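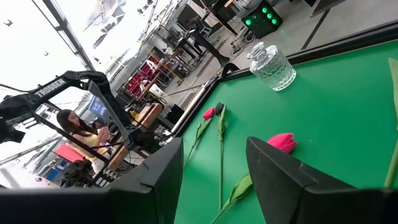

Refill Shelf Moves to the Front of the Noltstead Store

The refill shelf at our Noltstead store has moved. It used to be at the back, next to the returns desk, and from this week it is along the front wall to the left of the main door. The opening hours are the same as the rest of the store.

The shelf carries olive oil, sunflower oil, white vinegar, cider vinegar and soy sauce. The soy sauce is the Sugawara one we have always had. Dish soap and laundry liquid are staying at the back for now, because the drain is there and we don't want soap next to food.

How to refill

Bring any clean bottle or jar with a lid or stopper. Weigh it empty on the scale at the end of the shelf and press the green key to print a label. Stick the label on the side, not on the bottom. Fill the bottle, close it, and take it to any register. The cashier takes off the empty weight and charges you for what is inside.

Bottles must be fully dry before oil goes in. A few drops of water left in the neck will turn the oil cloudy and it will not keep as well. If you washed the bottle the same morning, let it stand upside down on a rack until the next day.

Please don't bring bottles that held cleaning products, paint thinner or lamp oil, even if they have been washed many times. Staff will ask you to use something else.

If you don't have a bottle, we sell plain 300 ml ones by Borkura with a screw cap. They fit under the taps without tipping. Taller bottles are fine too, but anything with a very narrow neck needs the funnel. There are two funnels, one for oil and one for everything else, and they are marked. Please hang them back on the right hook.

Cleaning a cloudy bottle

Asuka Tsuchiya from the grocery department was asked about this so often in April that she wrote down her method. Put a spoonful of uncooked rice in the bottle, add warm water and a splash of white vinegar, close it and shake for a minute. Empty it through a strainer. Repeat if there is still a film on the glass. For old oil that has gone sticky, use baking soda and hot tap water first and leave it overnight. Don't pour boiling water into cold glass.

Glass stoppers sometimes stick. Run warm water over the outside of the neck and turn the stopper gently. Don't tap it with anything metal.

Prices and deposits

Prices per 100 grams are on the front of each tank and have not changed. Members still get the discount when they show their card before the cashier starts. Deposit bottles from Vitwood can be returned at the desk as before, but they can't be refilled at the shelf. Last year members returned nearly 760 of them.

Kenta Nomura is at the shelf on Saturday mornings if you would like help the first time. Questions at other times can go to the returns desk.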